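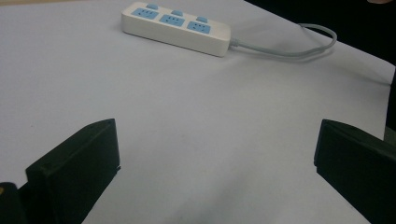 Figure 2. Three-outlet power strip with a separate switch for each outlet.

4.2 Switching off at the wall, and other intentions

Of the 45 households in the Denness sample, 29 told us in the opening interview that they turned appliances off when they had finished with them. The meters, which have no neighbours to impress, recorded otherwise. Standby load barely dipped overnight, and in January it rose, a result we attribute to school holidays and to the general collapse of household discipline that goes with them.

Individual switches (Figure 2) were popular in principle. Participants praised them warmly and then used them for the first fortnight. After that the usual behaviour was to leave every switch on and, when conscience stirred, to pull out a plug — most often the kettle's, whose standby draw is nil.

Figure 3. Handling a plug at the strip.
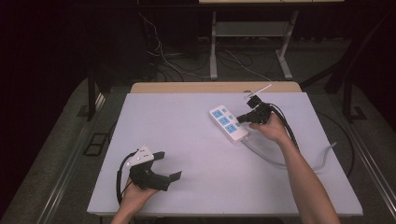

Brândușa Ursu, commenting on an earlier draft, objected that we had mistaken labour for laziness: if the outlet is behind the fridge, switching it off is a job for two people and a Friday afternoon. We accept the point. Outlet position was not recorded in Denness, and it was recorded in Stirkine only where the meter reader could be bothered. The Stirkine returns are therefore treated separately in Section 5, along with the household that ran a pottery kiln and called it a lamp.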